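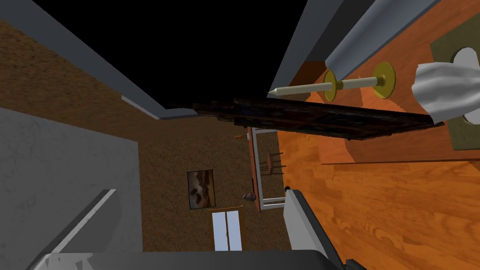

Caderno de oficina / Acústica e revestimentos

4 de março

Retomo o caderno depois de uma pausa que a Joanne Naylor classificou, com generosidade, como "sabática". Assunto de hoje: cortiça, cola e a sala de ensaio da Mernico, que continua a soar como uma casa de banho pública com boas intenções.

Ponto da situação para quem apanhe isto a meio. O cliente quer falar numa sala de reuniões sem ouvir a própria frase duas vezes. A primeira proposta (minha) era cortiça expandida em duas paredes opostas. A segunda (do Selim) era pôr uma alcatifa e ir almoçar. Ficámos com a cortiça, e o Selim foi almoçar na mesma.

Placas: recebemos o lote da Kairys, aglomerado escuro, 15 mm de espessura nominal. Digo nominal porque o paquímetro tem opiniões próprias. As placas do meio da palete estão certas, as de cima vieram ligeiramente empenadas, com a barriga para fora. Deixei-as deitadas com peso em cima, neste caso os catálogos da Arkatel, que finalmente servem para alguma coisa. Amanhã vejo se desempenaram.

Cola: duas candidatas. A de contacto agarra logo e não perdoa, quem encostar a placa torta fica com ela torta até à reforma. A de dispersão dá tempo para corrigir, mas a placa escorrega se a parede for muito lisa. Fiz provetes com as duas em gesso cartonado, com e sem primário.

Contacto, sem primário: arranca o papel do gesso antes de largar a cortiça. Boa cola, mau gesso.
Contacto, com primário: igual, mas com mais trabalho.
Dispersão, sem primário: desceu alguns milímetros durante o café. Café curto.
Dispersão, com primário: ficou onde a pus. Candidata séria.

Cheiro: a de contacto obriga a janela aberta e, mesmo assim, passei a manhã muito otimista. A Joanne entrou, fungou e saiu. Tomo isso como parecer técnico.

Medições da sala vazia: fiz a série com balões, porque a fonte sonora está em calibração desde que me lembro. O pior está nos médios, como se esperava com paredes paralelas e teto duro. Nos graves há uma ressonância que a cortiça desta espessura não vai resolver, e convém escrevê-lo já para não ter de o explicar em junho com ar de surpresa. Cortiça fina colada à parede trata dos agudos e pouco mais. Para baixo disso é preciso caixa de ar ou lã por trás, e o orçamento deu um saltinho quando mencionei a palavra "lã".

Proposta intermédia: ripado de 35 mm, lã mineral nos vãos, cortiça à frente. Perde-se um pouco de sala dos dois lados. O Selim diz que a cortiça a tapar a lã anula metade do efeito e tem razão, o que é desagradável. Contraproposta dele: juntas abertas entre placas. Fica a parecer um tabuleiro de xadrez mal acabado, mas deixa respirar a lã. Vamos montar um painel de ensaio das duas maneiras e medir antes de discutir. Normalmente fazemos ao contrário.

Cortes: o x-ato normal esfarela a aresta a partir da terceira passagem. Lâmina nova, régua de aço, três passagens leves e a placa dobrada sobre a quina da bancada. A serra de fita faz aresta limpa e enche a oficina de um pó castanho que encontrei, horas depois, dentro da sanduíche. Aspirador ligado ANTES da serra, por favor. Está escrito na máquina e agora também aqui.

Contas: 78 placas no pedido, com quebras incluídas. A minha margem para quebras era otimista e a Joanne dobrou-a sem me consultar. Olhando para o monte de aparas ao lado da bancada, não vou protestar. O fornecedor só faz preço decente a partir de 200, e a diferença dava para revestir o meu carro. Ficámos no pedido pequeno.

Acabamento: a Mernico perguntou se se pode pintar. Pode, mas tinta espessa fecha os poros à superfície e lá se vai parte da absorção que nos pagaram para conseguir. Experimentei numa apara um velado da Stusus, muito diluído, à pistola. Aceitável. Ao rolo ficou com aspeto de bolo de chocolate com caspa. Guardei a apara para mostrar ao cliente, a ver se desiste sozinho.

Pendentes:
virar as placas empenadas e trocar os catálogos de lado
montar o painel de ensaio, metade com juntas abertas
pedir ao Selim a folha de cálculo das ressonâncias, a versão sem as piadas nas células
perguntar pela fonte sonora
comprar balões, os grandes, dos que rebentam à primeira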